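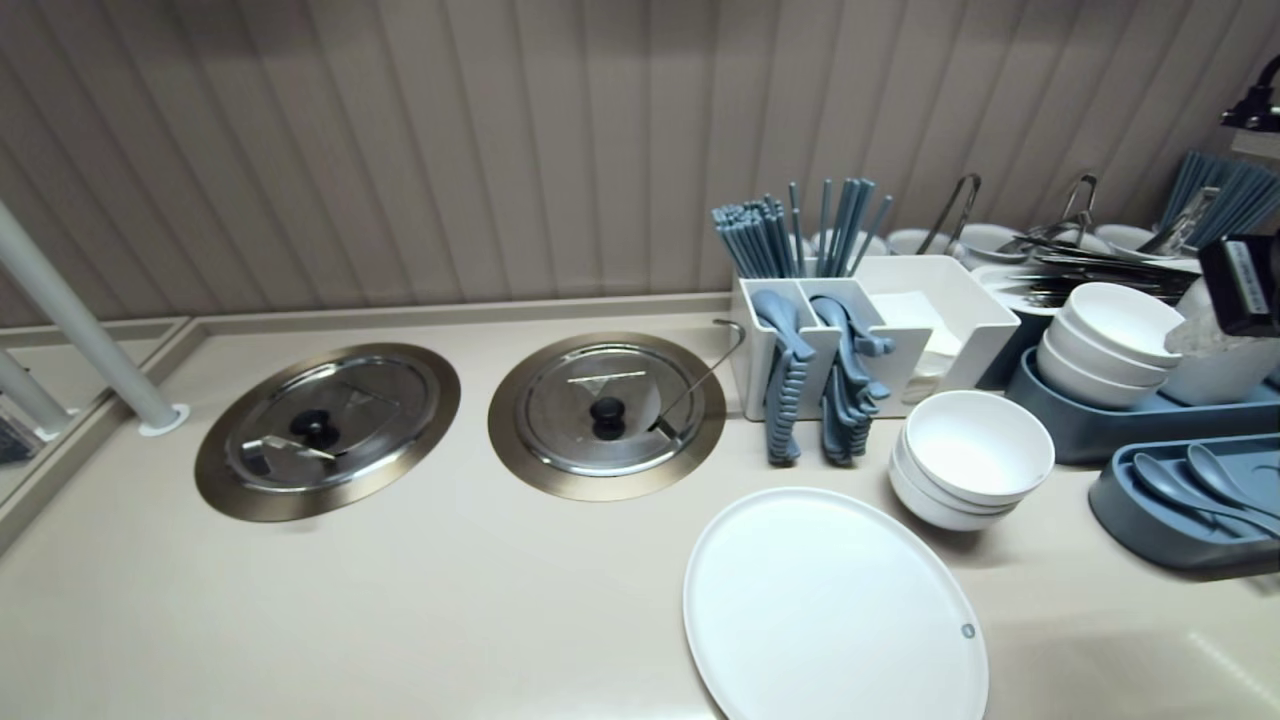

How does the planner choose where to put a bowl down?
It fits a circle to the plate, takes the center of that circle as the target, and then checks that the arm can get there and back out again without touching anything tall.

I like starting with that question, as it was pretty much my whole semester! My project at Tratton was the place-setting part of Flasumell, our course's planning stack. Plate, bowl, spoon, in that order, on a counter with a lot of other stuff on it. Perception was already there when I joined (thank you, last year's class), so I got to work on the planner and then, because one thing leads to another, on perception anyway.

What I started with

The first version was a plain list of steps. Find the plate, find the bowls, lift one, set it down, fetch a spoon, lay it across. Fine in the simulator, where everything is matte and gray. Steel lids with shiny tops are a different world, and the depth map had holes in it wherever a reflection landed. The planner read those holes as free space (yikes) and happily drew paths right through a ladle handle.

My fix was to treat missing depth as occupied. It's a blunt rule and it makes some paths longer than they need to be, but I could stop hovering over the stop button. I also capped planning at 200 milliseconds per try, with up to 6 tries before the arm backs off and looks again.

The spoon took longest. A bowl on a plate is white on white, so the rim nearly vanishes, and the spoon has to lie with its own bowl inside and the handle out over the plate. I ended up storing the goal as a relation between the spoon and the rim instead of a fixed pose, so if the bowl lands a bit off center the spoon target moves with it.
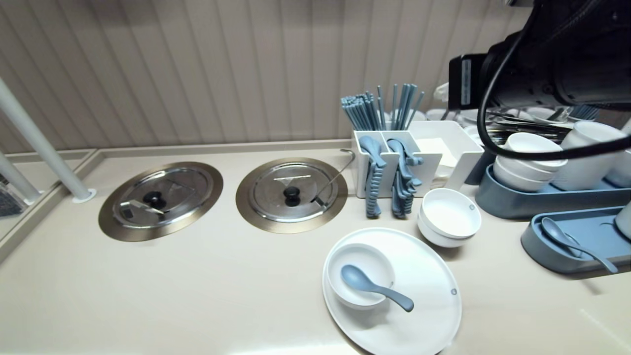 Numbers and what's left

I did 75 logged runs with the final planner and replayed every one in Sterolar, our log viewer. Only 2 ended with the planner giving up, both times on the spoon. Stacked bowls are still a headache: the detector likes to call a stack one tall bowl, and the grasp height comes out wrong. I have a half-finished branch called farah that splits stacks by looking for rim edges, and I'd love for whoever gets this next to pick it up. The config file is commented, mostly.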